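Robot Lab 2, Handout 7: The dropped cable day, and what we learned from it
Revised 31 December 2021

Okay, so last week I promised you the story of the August fault, and I ran out of time. I'm writing it up because half of you will hit something like it in your own projects, and because Stuart Inskip keeps telling it wrong.

Quick recap of the task. Two arms, one table, foam letters, plates. The arms pick up letters and put them on plates, over and over. We had a clean streak going on the Ernwood bench (322 picks without a stop!) and I was feeling pretty smug. Then the right arm started missing. It would go down in the correct spot, close, come up with nothing, and report a good grasp anyway. That last part is what I want you to worry about. A miss is cheap, but a miss that gets logged as a success poisons everything behind it.

The overview camera and a wrist camera, both from the letter task:

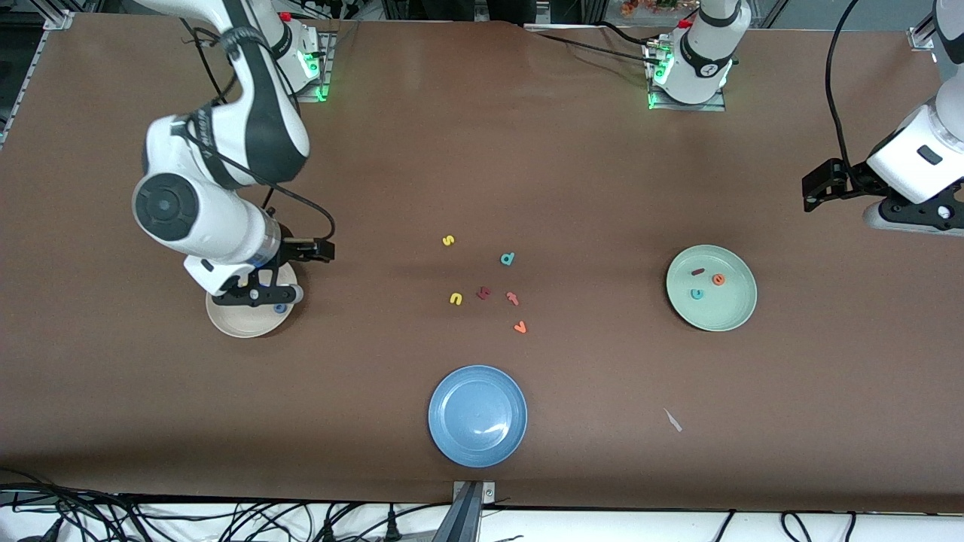
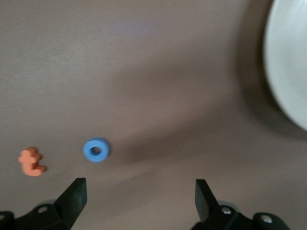 My first guess was calibration, because my first guess is always calibration. I redid the whole hand-eye routine, which ate a morning, and the misses came right back. Rajitha Patwary was the one who asked the better question: is the wrist image late? She held a letter under the gripper, slid it sideways by hand with the arm disabled, and watched the timestamps. The wrist stream was running 597 milliseconds behind the overview stream. So the controller was lining up on where the letter had been before the arm finished moving. Ouch.

The cause was a tired connector on the wrist camera cable. Every time the forearm rolled past a certain point, the cable pulled, the link dropped, and our driver (which I wrote, sorry) quietly reconnected and kept the old frames in its buffer. No warning, no stop. And the grasp check only looked at whether the fingers had closed, with no test for whether they had closed on something.

What we changed:

Any frame older than 57 milliseconds now stops the arm. It doesn't slow it down, it stops it.
A reconnect flushes the buffer and has to be cleared by a person.
The grasp check compares finger width against the expected letter, and fully closed counts as a miss.
Cables get a slack check through the full roll of the wrist before every session.

One safety point, and please take it seriously. While chasing this I reached in to nudge a letter with the arm paused in software. Paused is not disabled! When the link came back, the arm resumed its move with my hand on the table. I got it out in time, and I still filed the report, and you will too if it happens to you. Hit the stop button before your hand crosses the edge of the table. Every time.

For next week, read the driver code in the Prusex folder and find the place where the old frames survive a reconnect. Write me a paragraph on how you'd test your fix without moving an arm. Bring your lab notebook, we're starting with the Talukder logs.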